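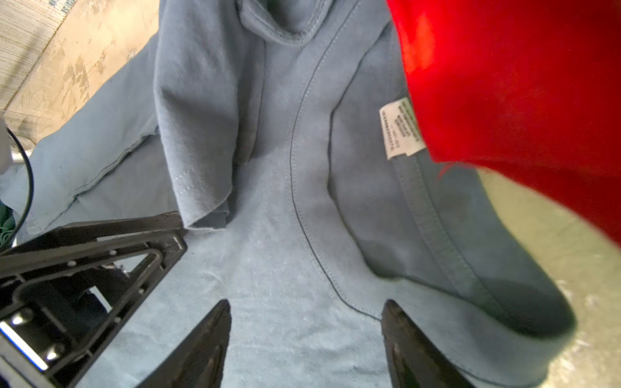 Resewing an open seam on a sweatshirt

Seams on cotton sweatshirts usually fail at the underarm or along the side, where the fabric is pulled each time the garment goes on. The repair takes one evening by hand or a few minutes by machine.

You will need
Polyester all-purpose thread, one shade darker than the cloth
A ballpoint needle, size 80 or 90
Seam ripper, small scissors, pins
Iron and a damp pressing cloth

Preparation
Wash and dry the garment first. Cotton jersey that has not been washed can shrink by up to 9 per cent, and a seam sewn before shrinkage will pucker. Check the care label for the highest iron setting.

Turn the garment inside out and lay it flat. Find both ends of the opening. Pull gently at the stitches on either side until they hold, then cut away the loose thread. Do not trim the seam allowance.

Pinning
Match the two raw edges, working from the ends towards the middle. Place pins at right angles to the seam. If one edge has stretched, hold the damp cloth over it and press with the iron, lifting and lowering. Sliding the iron stretches it further.

Sewing by machine
Select a narrow zigzag, 3 mm long and 1 mm wide. Start 2 cm before the opening, on the old stitching, and finish 2 cm beyond it. Reverse a few stitches at each end. Let the feed move the cloth — pulling from behind gives a wavy seam. On the older Rinard machines, reduce the presser foot pressure by one turn.

Sewing by hand
Use a backstitch with a single thread. Keep the stitches short and leave a little slack, or the thread will snap when the fabric stretches. Overcast the raw edges afterwards.

Finishing
Press the seam allowance towards the back of the garment. Turn right side out and stretch the seam firmly by hand. If a stitch pops, the tension is too high: unpick that section, lower the upper tension by half a number and sew it again.

For worn or thinned fabric beside the seam, see Randi Wikström's page on patching jersey.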